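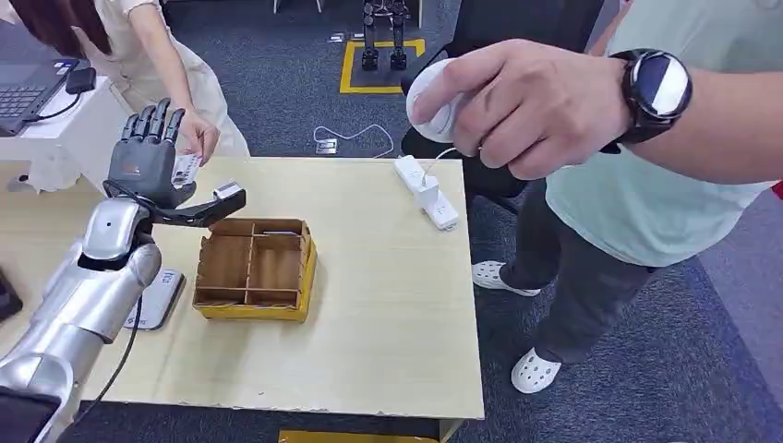
Do you sell the cardboard organisers ready made?

Sorry, no! I cut them all myself at the kitchen table in Kanddale, and 16 a month is my limit.

What fits in one?

Cards, labels, odd slips of paper. I like a long section at the back for the tall stuff and small bays in front – but suit yourself.

Will cardboard last?

Mine from June is still going and it gets grabbed over 40 times a day. Keep it away from the sink.

Can I post you a question?

Yes, ask for Ximeng Long at the Roridport stall.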